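4.3 Camera pitch fault

Last updated: June

Of 54 simulated sink-clearing trials on the Grorley kitchen, 11 ended in a safety stop. In eight the head view held only window and tap, and the planner had no target. 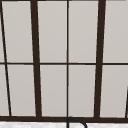 Figure 6a. Window, tap neck and a strip of counter.

A level check on the grey panes passed this view as valid.
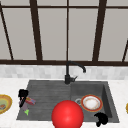
Figure 6b. Both sink sections in view, with a red sphere at the front rim.

Views of this kind gave the Emari detector a plate to localise. 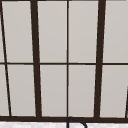

Figure 6c. Window grid above the tap arch.

The remaining three stops were labelled as collisions and are analysed separately, using the view along the drainboard.
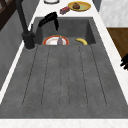
Stop thresholds were left unchanged for the reruns.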